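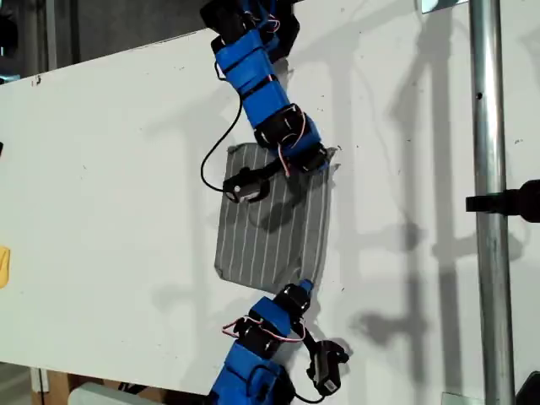

Why do clothes wrinkle?

I pulled my favorite shirt out of the bottom of my backpack last September and it looked like an old map! So I went and read up on it.

Cotton is made of super long, skinny chains, way too small to see. Little bonds hold the chains in place. Water and heat loosen those bonds, the chains slide around, and when the cloth dries they grab on again wherever they ended up. If your shirt was in a ball, hello wrinkles!

An iron does the same trick, only flat. Wool springs back better, by the way.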